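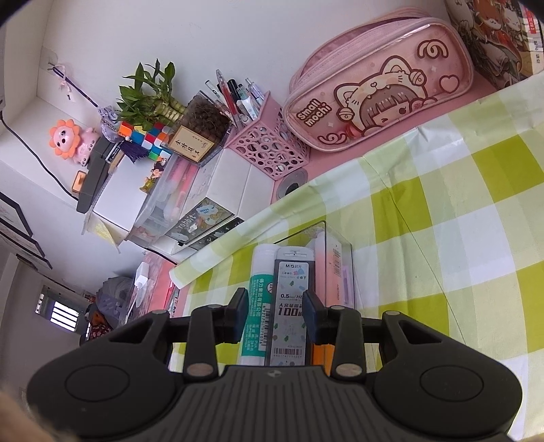

Roxana Vlad

I don't believe in desk tidying. I believe in desks that look better for a photo and go back to normal by February. Cosmin Bratu has been after me to try the "one box" method on a small pink desk, and since he wouldn't drop it, I gave it an afternoon and wrote up what I thought. The captions are long because I have complaints.

**Pencil leads and glue**

The lead tube is M&G, 0.5mm HB, with 100 on the label. I would like to meet the person who runs through a tube of leads before losing the pencil they fit. Cosmin's rule says refills live with the thing they refill. Fine, but what does a glue stick live with? He said "paper." Paper lives everywhere.

**The back row**

Pen holder, pencil case, books. The pink hexagonal holder is full of pens, and I'd bet money that half of them don't write. The "Small mochi" case is cute, I'll give it that, and it does the same job as the holder a few inches away. Cosmin calls this zoning. I call it owning two of everything.

**The things that aren't stationery**

A Rubik's cube, an orange lion, a pink pig, a lucky bamboo. Every tidying guide I've read wants these gone or "curated." I left them where they were. A pig figurine takes up less room than the drawer organizer you'd buy to put it in, and I like the pig.

**The cloth**

Checkered, and one edge of it curls. I have my doubts about any cloth on a desk you write on. Horațiu Dumitrescu swears by his and says it keeps the ink off. It also puts a fold right where your wrist goes.

**The box itself**

Now the famous method. Clear box, everything you use daily goes in, everything else goes somewhere else. The clear walls are supposed to help you find things. Then come the stickers, a cloud and a rainbow among them, and you've covered up part of the wall you paid extra to see through.

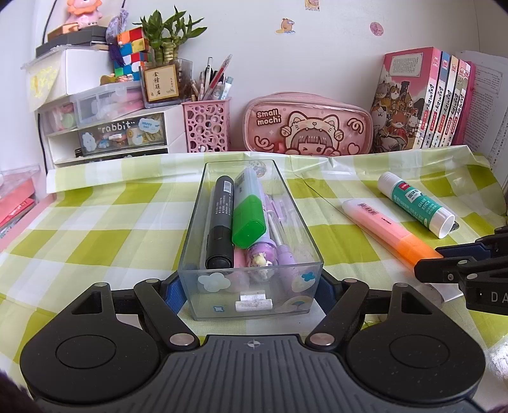 My other objection is the mixing. A fat black marker and a slim pen don't want the same box. The marker takes one whole side, the highlighter ends up lying on top of everything, and whatever is thin slides underneath, so the pen you want is always the one at the bottom. Cosmin says to stand them upright. In that case it's a cup, and there was already a holder for that.

I'll admit the lid of a marker is easier to spot in there than in a drawer. I'm keeping the box for a while and will report back if I change my mind. Auður Þorgeirsson has asked for the same treatment on her sewing table, and I've told her to expect the same attitude.

Posted September 25, 2023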